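Speaker notes: Line Drying for People Who Gave Up on It
Home Skills evening, Flornmont Library
August 5, 2019

Slides 1 and 2 are just the title and the clothespin. Skip past them fast and start talking.

Opening

Hello, and wow, thank you for coming out on a warm evening to hear a person talk about laundry! I love this subject. I have loved it since I was small enough to walk under a full line with my arms out and get a wet pillowcase across the face.

Ask for a show of hands: who has a clothesline? Who has one and hasn't used it since last summer? (Wait. People laugh here. Let them.)

Tell the April story. In April our dryer died in the middle of a load of towels, the repair was going to take weeks, and I strung 40 feet of cotton cord between the porch post and the maple. I did everything wrong. The cord sagged, the towels dragged in the mud, and I had hung them all by one corner so they dried in the shape of sad triangles. By the time the dryer was fixed I had learned enough that I didn't want to go back.

Slide 3: Where the line goes

Wind matters more than sun. Say this twice, people never believe it the first time. A breezy cloudy day will beat a still sunny one nearly every time, so look for the spot in your yard where the leaves move. Mine was next to the garage, the ugliest corner we have, and it's wonderful.

Stay out from under trees if you can (sap, birds, more birds). Run the line high enough that a folded sheet clears the grass with the sag in it. Cotton cord stretches, so plan on tightening it after the first few loads. I use the Tidico line tightener now, a little metal thing with a ball inside. Pass mine around.

If you're renting or you only have a balcony, don't tune out! Folding rack section is coming, slide 6.

Slide 4: Sheets

My favorite part. Slow down here, I always rush it.

Sheets are where most people quit, and I understand why. You pull a queen-size out of the washer and it's one enormous heavy rope with three socks and a washcloth wound up in the middle. So shake it out before you go anywhere near the line. Take two corners, get a friend or a kid on the other two, and snap it hard. You'll feel the wrinkles let go. It's also a lot of fun.

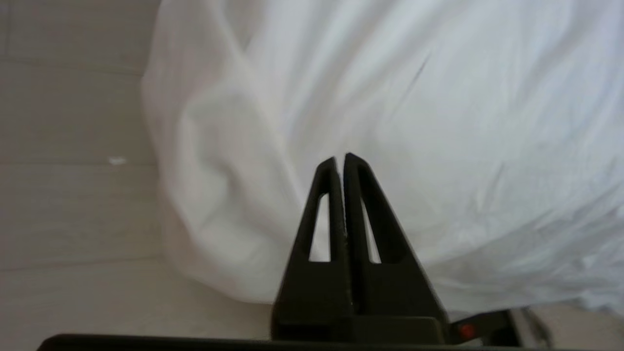
How many pins does a sheet need? Four for a flat sheet on a normal day, and six if the wind is up.

Fold the sheet over the line by a hand's width and pin through both layers, starting at the ends and working in. For a flat sheet I bring the two hems together so it hangs like a big open pocket, with the fold at the bottom. The wind gets inside and it fills like a sail. Do the arm gesture.

Fitted sheets: turn the elastic corners inside each other, two and two, and hang it like the flat one. The corners will be the last bit to dry. Feel them before you take it down. I have put a bed together with four damp corners and I regretted it all night.

Whites love full sun. Anything dark or printed goes inside out, or on the shady side.

Slide 5: Towels and the crunch

Somebody will ask about crunchy towels, so get there first. Yes, they come out stiff. Snap them before hanging and snap them again when you take them down. I've come around to the crunch, I like a towel that means business. If you can't stand it, five minutes in the dryer at the end softens them right up and I promise not to tell.

Go easy on the detergent too. Too much soap left in the cloth makes it worse.

Slide 6: Racks and balconies

Hold up the Beveo rack. (Check the hinge before the talk, it pinched me last time.) Set it near an open window or put a fan on it. Leave a gap between pieces. Hang shirts on hangers from the top rail and you've doubled your space.

Check your lease or building rules before you hang things outside.

Slide 7: Pins

Wooden or plastic, whichever you enjoy holding. Keep them in a bag and bring the bag inside with you! Pins left on the line go gray and leave marks on whites, and I've got the pillowcases to prove it.

Slide 8: Start this week

One load. Pick a breezy morning and hang only the sheets. Get in bed that night and smell the pillow. If that doesn't do it for you, fine, I had a nice time anyway.

Questions, 20 minutes. Likely ones:
Pollen: dry indoors on the bad days.
Winter: works, slower, wear thin gloves.
Rain halfway through: leave it out, it's only rinse water.
Jeans: by the waistband, pockets pulled out.

Handouts are on the table by the door. Rack goes back in its box, get the tightener back from the audience.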